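Week four of teaching a pretend robot to pick up pretend cups

So I promised an update on the robot thing, and I've been putting it off, mostly because the update was "I drove an arm around with a controller until my thumbs hurt" for a good while there. But I'm over the hump now and I have things to say!

Quick catch-up for anyone who skipped the last post. I'm training a little policy (nickname: Grorkon, don't ask) to do kitchen chores in simulation. It learns by copying. I do the chore by hand, the simulator saves every joint angle and every camera view, and later Grorkon chews through the pile and tries to do the same. All of it runs on the old desktop in the spare bedroom, the one I call Mthembu, whose fan now sounds like a hair dryer from October through to spring.

The plan was 200 episodes per chore. An episode is one full try, start to finish: reach, grab, move, let go, back off. I figured I could knock out a chore in a weekend. Ha. My first weekend got me 7 episodes I'd be willing to show anybody, and two of those had me bumping the counter on the way out.

What I got wrong was trying to be perfect. I'd line up the gripper, fuss over the angle, stop, fuss again, and then close it. Every one of those pauses went into the data, of course, and when I trained on the first small batch, Grorkon had picked up my dithering better than it had picked up anything else. It would drift over to the cup and just hover there. Very polite. I let it run for 4 minutes once while I made a sandwich and it was still hovering when I got back.

So now I have a rule — keep moving, even if it's a bit ugly. A slightly crooked grab that flows beats a beautiful one with a coffee break in the middle. If I miss, I back up and go again without resetting, and I leave that in too, so there's some recovering for it to learn from.

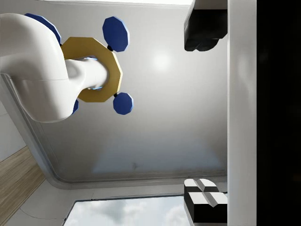 The other thing I changed was where each episode starts. For the longest time I reset the arm to the same home pose, and the whole batch ended up looking like one episode with the serial number filed off. Move the starting point by a hand's width and Grorkon was lost. Now I have a small script that wiggles the arm to a random pose, gives it a random heading, and swaps the room around as well. The rooms come in a pack called Trakia, and they vary a lot in quality (one has a fridge door that opens into the wall, and I have lost real hours of my life to that door). Still, the variety helps. With new rooms in the mix it stopped depending so much on whatever happened to be behind the cup.

Cameras, since somebody asked in the comments. I record from more than one spot, and the up-close view matters far more than I thought it would. The wide view is lovely for me, the human, because I can tell what's going on. But for the last little bit before a grab, you want to know where the fingers are compared to the thing, and from far away that's a handful of pixels. When I trained with the wide view alone, it kept closing on air just short of the handle. Adding the close view fixed most of that in one go and I did a small dance in my socks.

Storage is the boring part. I'd saved the first batches as uncompressed pictures, like a fool, and Mthembu filled up in the middle of a session and silently stopped writing. I kept driving for an hour! None of it was there. I've switched to compressed video plus one plain file of numbers per episode, and I check the folder every so often to make sure it's growing.

I also throw stuff out now. At first I kept everything on the theory that more is more, and my grand dream was 4000 episodes across all the chores. Then I sat down and watched a bunch of the old ones back and winced. The early ones are jerky, and some end with the cup on its side. I put those in a folder called "maybe" and trained without it, and the result was better on less data, which stung a little after all that thumb work.

Next up is the drawer chore, which needs pulling along a straight line and will probably make me cry. I'm also going to bring the laptop to the hobby night in Clisthorpe and see if I can get other people to drive for a bit. My hands have habits, and I'd like Grorkon to see how somebody else does it. If you're coming along, bring your own controller, the left stick on mine is about to go.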